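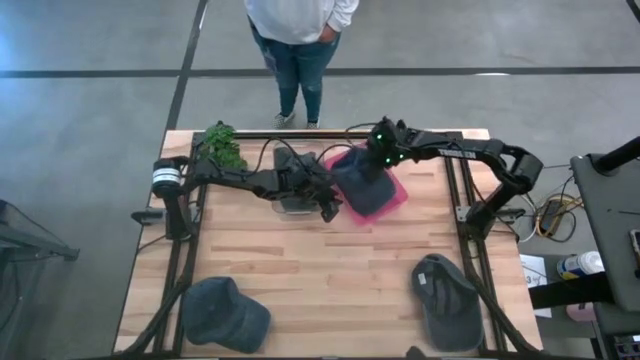
Figure 11. Cap station with two arms. The operator stands at the far side of the table.

4.2 Starting the shift with the cell

Before the cell came, one person put all caps in the trays by hand. Now the operator prepares the table and checks the result.

1. Lay the caps flat on the wood, inside the black rails.
2. Put the tray within reach of the right arm.
3. Step back from the table, then press Start.
4. Wait 30 seconds for the arms to find their home position.

CAUTION: Do not reach over the rail while the arms move.

Note: Refused caps are still sorted by hand. Write them on form 271 and give it to Ineke Desmet.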